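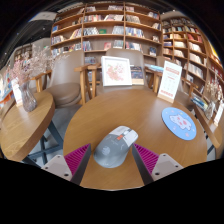 Vikmont is a port layer for point-and-click adventure games built on the Trulevum engine. It reads the original data files and runs them on tablets with touch input in place of a pointer. Most Trulevum titles were written for a mouse, usually a desktop one like the gray ergonomic model on the round wooden table, and their scripts assume a cursor that is always somewhere on screen. A finger has no hover state, so Vikmont supplies one.

Status

Version 6. Bundham is playable from start to finish. Vida loads and saves but drops music cues after the harbor chapter. Other Trulevum games are untested.

No game data is included. You need the files from an original release.

Input mapping

Tap: left click at the touch point
Two-finger tap: right click
Press and hold: hover, shows the object label after 200 ms
Drag: moves the cursor without clicking
Swipe from left edge: opens the inventory

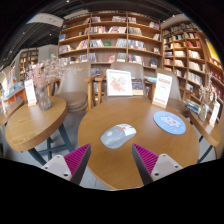
The hold delay is set by hover_delay in vikmont.cfg. Values under 60 are ignored. Bundham has several hotspots only a few pixels wide, and for these the layer snaps the cursor to the nearest active hotspot within snap_radius. Set it to zero to get the original behavior. Snapping is off during the lock puzzle, where it picked the wrong tumbler.

Rendering

Backgrounds are drawn at native size and scaled by whole steps — the rest of the screen is filled with black. Smooth scaling can be turned on but blurs the dithered skies in Vida. Frame timing follows the engine clock, which the scripts use for walk cycles and dialog pauses. Do not unlock it.

Saves

Save files from the desktop releases can be copied in as they are. Saves made in Vikmont carry an extra block for touch settings and will not load in the original games until it is removed with tools/stripsave.

Known problems

Text entry in the Bundham library opens the keyboard over the input line.
Rotating the tablet during a cutscene restarts the scene.
Vida: the map cursor jumps to the top left corner after a two-finger tap.

Last updated Thu 17 July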